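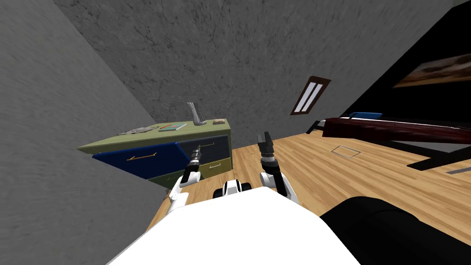 Every few years a single bone is asked to carry a whole chapter of human history, and I have grown wary of the people doing the asking. The latest is a finger bone from the Kemora cave, announced in the spring as proof that modern humans reached the valley 3,000 years earlier than anyone had thought.

Perhaps they did. I have read the paper twice and I am still not sure what the date belongs to. The bone itself was too small to sample, so the team dated charcoal from the same layer and assumed the two went into the ground together. Cave floors don't behave like that. Badgers dig, water runs, roofs come down. At Turerside, where I spent seven wet summers, we found a clay pipe stem underneath a flint blade and had a good argument over tea about how it got there.

Sun-ja Oh, who ran the Turerside trenches, used to make us write "found near" on the bags and would cross out anything stronger. I thought it fussy then. I would like to see it in a few more abstracts now.

What bothers me most is the measuring. The Kemora bone was compared with 234 others and judged to be "within the modern range". So, according to the paper's own table, would be a fair number of the Neanderthal ones. That table is at the back, and none of the newspaper pieces mentioned it.

The team goes back in September to open a second trench. If they find a tooth, and somebody dates the tooth, I'll read that paper gladly. Until then the museum at Eskola might leave its wall map as it is.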